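Week 6: Shared ownership and the platform firm

Last week covered firms owned by outside investors. Today's topic is the platform cooperative, a firm whose website or app belongs to the people who use it to earn a living.

Our case is Puvemlow, a repair and resale marketplace with 300 members. Each member buys one share for 50 dollars and gets one vote, whatever their sales. The share is paid back at the same price when a member leaves.

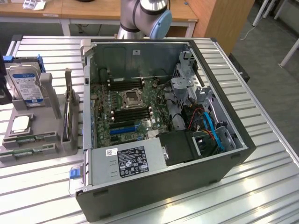
Compare Hasano, which runs a similar marketplace but sold most of its stock to a private fund. Fees there are set by the board. Sellers can complain or leave, but they have no vote.

Terms to know: member share, patronage refund, indivisible reserve, network effect.

A patronage refund divides the year's surplus by how much each member used the service. A member who paid 500 dollars in fees gets twice the refund of one who paid 250.

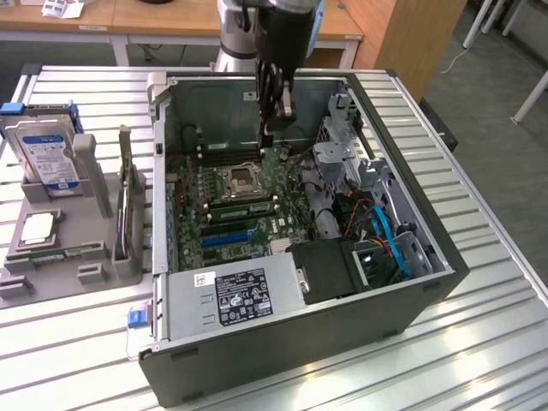 The main weakness is startup money. Member shares bring in little cash, and lenders often want a guarantee. Puvemlow borrowed from the Ladari credit union and repaid the loan out of fees.

Reading for next time: the Begum case packet, sections 1 to 3. Bring a half page on who should vote when buyers and sellers both join.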